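Zarkstead Massage and Bodywork Circle
Minutes of the June meeting, typed up by Marites Talavera

I took over the notebook from Fouad Atallah this time, so if these run longer than his usual half page, blame me (he did warn me that I chat on paper the way I chat in person). We got going at 10 with Noura Bitar in the chair. Present were Noura, Fouad, Hiba Yammine, Lurdes Cardoso and me, plus two students from the Nasrallah evening course who wanted to see what we do.

The May minutes were approved with one fix. I had been down as wanting to drop the hand-care workshop, and I never said that! I wanted to move it to the fall. Fouad has changed it.

Money first, so we could get it over with. We have 2,363 dollars in the account, and 133 of that is owed to Lurdes for the face-cradle covers she bought in the spring. She'd forgotten all about it, so that was a nice moment for her. Noura would like us to keep 1,000 back at all times in case the rent goes up again, and we all said yes to that without much talk. 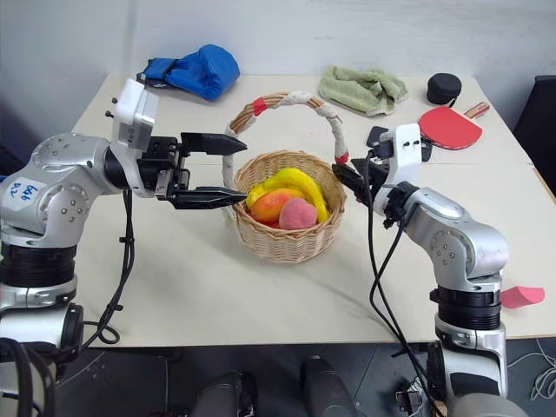 The rest can go toward the neck and shoulder day, which is set for a Saturday, though we still have to settle which one. Last year we did ten-minute chair sessions and people were still standing in line when we had to pack up. Hiba thinks fifteen minutes is the shortest session where anyone's shoulders really let go, and I'm with her on that. Fouad pointed out, fairly, that longer sessions mean fewer people get a turn. We went back and forth on this for ages and ended up with fifteen minutes by sign-up and a couple of chairs kept open for walk-ins, ten minutes each. Hiba will make the sign-up sheet.

Next was the intake form, and I'm afraid I was the one who dragged this out. The one we use now asks about injuries and allergies but has nothing on blood thinners or recent surgery, and I have had two clients this year who only mentioned a surgery when they were already face down on the table. Lurdes has a better form from her time at Vostari and she passed it around. It's two pages, which felt like a lot for a chair session, so she is going to cut it down to one. Noura also wants a line saying that we don't diagnose anything and that numbness or sharp pain should go to a doctor first. Agreed by everybody.

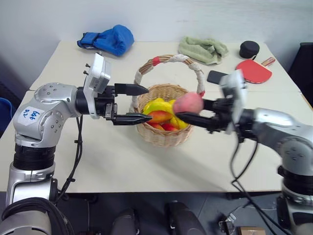

Oils took up more of the morning than I would have guessed. Lamolance has changed its unscented blend, and Hiba finds the new one too thin for forearm work — she says it's gone before she gets past the elbow. Lurdes likes it fine and uses less of it. I'm somewhere in between, but I do care about it staying nut-free, and the new label isn't clear on that, so I'll call them. While we're on supplies, I'd still like a proper home for the small bottles and hand towels on the day itself, and a wicker basket with a tall handle like the one on the white table would do me very nicely, if anyone has one to spare. We are not ordering more oil until I've had an answer about the nuts.

Fouad then gave us his talk on thumbs. He's been working with forearms and soft fists for most of his deep pressure since the winter and his thumb joints ache a lot less at the end of the day. He had us try it on each other's upper backs, leaning in from the hips with the wrist straight, and I could feel right away how much I normally push from the shoulder. The students picked it up faster than I did! I asked if he'd run it again as a longer session, with table height covered too, as I'm pretty sure mine has been set too high for years.

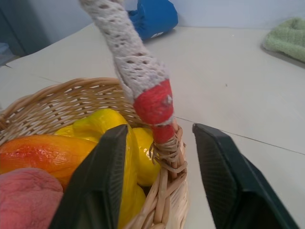

Lurdes said she would rather see that session happen before the neck and shoulder day than after it, as we'll all be doing back-to-back chairs and that is when thumbs get sore. Fouad is fine with that if someone else brings the tables. Noura and I will bring one each.

Any other business: one of the students asked if they could help out on the day. Noura said they're welcome to handle sign-in and wipe down the chairs, but hands-on work has to wait until they have their license. They seemed happy enough with that.

To do before next time:
Hiba — sign-up sheet
Lurdes — one-page intake form
Noura — pick the date and tell everyone
Me — call Lamolance about nuts
Fouad — plan for the thumb session

We finished at noon. Next meeting same time, and Hiba is taking the notes.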